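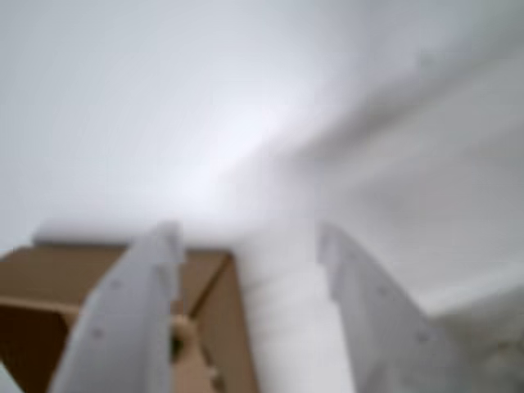

Setting up your Kellby label maker for the first time is a pleasant little job, and we hope you'll take your time over it. Clear yourself a good stretch of table first, and have a few things nearby to practice on. Small screw heads or mounting holes, like the dark dots on a flat gray part, are too fine to label one by one, so put a single label on the piece itself and let it speak for them all.

1. Open the back cover and drop in the tape cassette, printed side toward you.
2. Close the cover until it clicks, then hold the power key for 7 seconds.
3. Choose your tape width from the menu and print a test label.
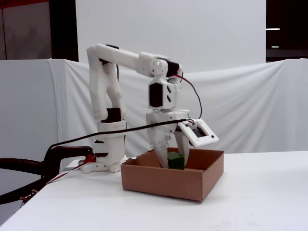 4. Peel the backing from one corner and press the label down from the middle outward - slowly does it.

Note: The memory holds 44 labels, and you are welcome to overwrite any of them.

Caution: Never pull on the tape while it is printing. Let it come out by itself, then press the cutter.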